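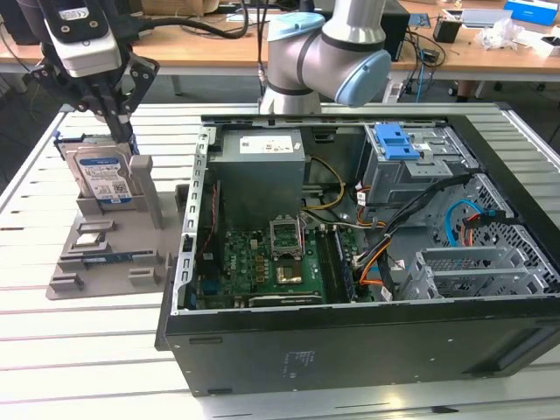

The road to Pletmont climbs through pine forest for 15 kilometers, and for most of the way there is no sign that a hotel waits at the end of it. Then the trees open and the lake appears, with the long white building of the Prarkiler on its northern shore.

The hotel reopened in April after a renovation that took three winters. It has now 51 rooms, fewer than before, because many of the old single rooms were joined to make larger ones. Ask for the upper floor on the lake side. The rooms facing the parking area are cheaper, but in the morning you will hear the delivery trucks.

Groups are the main business here outside of summer. The largest meeting room, the Clonel Hall, has daylight on two sides and a terrace where coffee is served when the weather allows it. Companies can reserve the whole house for 3 nights or more, and the kitchen is then willing to change the dinner hour.

The restaurant, Shboul, cooks mostly lake fish and lamb. I found the trout better than the soup, which needed salt.

After lunch, many guests take the path to the old watchtower. It lies at an altitude of 640 meters and the last part is steep, so good shoes are necessary. The tower closes at five o'clock, and the last bus down to the valley leaves shortly after.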